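Subject: Re: [Clukham-house] The kitchen corner on the ground floor, and the bread

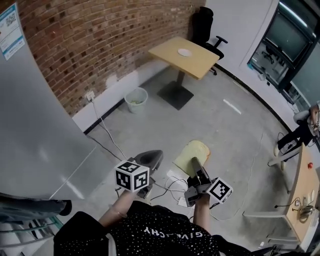

Hello all,

Thank you for the answers on Monday. I reply to several of them together, so excuse me that this message is long. I also read again the old messages from December, when we spoke the last time of this corner and did not decide much.

One of the members wrote:

> I think we should not spend money on the kitchen corner now.
> The small table is fine, the fridge is fine, and the brick
> wall looks nice as it is. What I do mind is the floor. I found
> crusts and crumbs there again, and the wastebasket was full
> to the top. Can we please agree who empties it? Also, does
> somebody know if we can put a second table? The one we have
> holds a plate and a cup and then it is finished.

I agree with most of this. About the money I have a different opinion, but only a little.

First the floor. Concrete is easy to sweep, but crumbs stay along the white baseboard, and there the broom does not reach well. I bought a hand brush with a narrow end and I will hang it at the side of the refrigerator. If a slice of bread falls, please pick it up and put it in the wastebasket, and then take the brush for the rest. It needs one minute.

The wastebasket stands against the wall under the brick, and I would like that it stays there. In the Unier building they moved theirs beside the door and people walked into it all the time. My proposal is that we empty it every evening, the last person who leaves, and not only when it looks full. Food waste should not stay in it over the weekend in any case.

Second, the table. I like it also, the light wood top with the black foot. It does not need much space and the office chair goes behind it in the corner. But it is right that it is small. I looked at what Daher has in the same style, and a table with a bigger top costs 34 more than a small one like ours. The bigger top would come too near to the refrigerator door, I am afraid. I would prefer a narrow shelf on the wall with the window, at standing height, for bread board, toaster and cups. Redier can deliver one of 800 mm in 10 days. I can fix it myself if somebody holds the other end.

Third, the cables. They go from the outlet across the floor, and this is the same place where everybody walks to the refrigerator. I already caught my foot one time with a hot cup in my hand. There is only one outlet on the brick side that I know of, so I ask for a flat cable cover, or that we lead the cables along the baseboard with clips. I have 3 packs of clips at home, left over from my own apartment, and I give them for free.

The last point is the bread itself. Please close the bag when you have taken your slices. The bread dries very quickly in that room — I think it is the air from the window side — and then it is thrown away. It can go in the refrigerator if you want, on the middle shelf. I know that many people say bread does not belong there, but for toast I find no difference.

If there is no objection until the end of the week, I will order the shelf. Please answer to the list and not only to me, so that everybody can read it.

With kind regards from the second floor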